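Saraç Memorial Park and Cemetery Association
Minutes of the Regular Meeting of the Board
8 February 2020

The meeting was called to order in the chapel office at 10:05 a.m. with the president in the chair. Five of seven directors were present, which made a quorum. The superintendent and the office manager also attended. Four lot owners sat in.

Minutes of the previous meeting
Approved with one correction. The north gate closes at dusk in winter, not at 5 p.m. as written.

Superintendent's report
Sixteen burials and five placements of ashes were made since the last meeting. Two of the burials were delayed a day by hard ground. The ground heater was used on both and is now out for a new hose.

The maple behind the 1908 section lost a large limb in the January wind. It came down across three headstones. One was knocked off its base and the other two were scraped. The superintendent has written to the family of record for each lot. One letter came back. The office will try the funeral home that handled the last burial there.

Winter decorations will be picked up the last week of February. Families who want to keep wreaths or grave blankets should take them home before then. The sign at the main gate has been changed.

Burial records
The office manager reported on moving the lot cards into Clideck. All cards from 2000 forward have been entered and checked against the deed book. The older cards are slower going. Many give only a last name and a row, and 46 of them do not match any deed. She asked that these be held in a separate drawer and not entered until someone has walked the rows. The board agreed.

A lot owner asked whether families will be able to look up a grave from home. The office manager said the search page can be turned on once the older cards are finished. Veterans' graves will be marked in the listing if the discharge papers are on file.

Chapel sound system
The speakers cut out during two services in January. Wavbridge looked at the system and found a bad amplifier. Their quote for replacement is $700, installed. One director asked if the old microphones would still work with it. They will. Motion to accept the quote, seconded, passed 5-0.
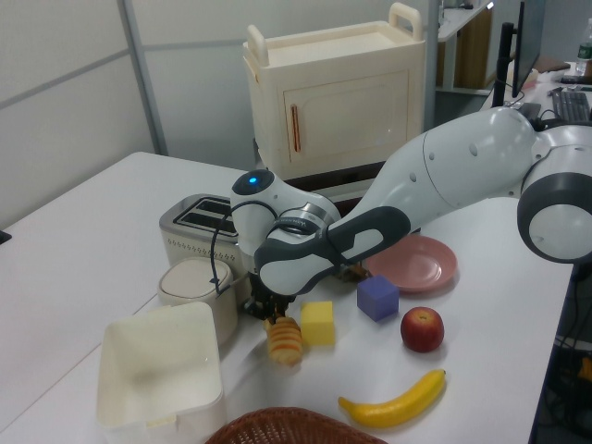

Obituary and notice board
The glass case by the chapel door has been hard to keep current. Funeral homes send notices in different forms and some arrive after the service. The office will now post a notice only when it includes the full name, the service time and the section of burial. Notices will stay up for two weeks after the service.

Hotoment lane
The lane along the east side is rutted from the fall rains and hearses have been using the center drive. Gravel was discussed. The superintendent would like to wait for the thaw before ordering any. Tabled.

Comments from lot owners
One owner asked that mowers stay farther back from flat markers. The superintendent will speak to the crew before the season starts. Another asked about planting a rose at a family lot. Shrubs are not allowed outside the hedge beds under rule 9, but a rose may be kept in a pot up to 12 inches across.

New business
The Memorial Day service was put on the agenda for the next meeting. The office manager will find out if last year's bugler is available.

The meeting adjourned at 11:20 a.m.

Submitted by the secretary. Copies of the rules and the price list may be had at the office.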